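By Anežka Sokol and Fedir Kobzar
December

4.2 Clearing jobs and plot value

Players of Bollska clear rubble in two ways – by paying coins or by sending a townsperson on a job. We logged 528 clearings in the Peton district. Over 80 were paid for, mostly on plots next to the river. Job clearings took longer but left more coins for roads. Cloth colours are shown in Figure 4.

Contact the authors | Back to top 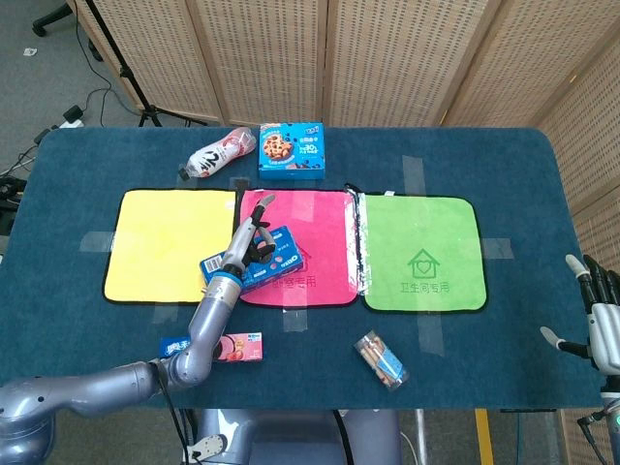

Vol. 2, p. 80

Figure 4. Yellow, pink and green towels on the table.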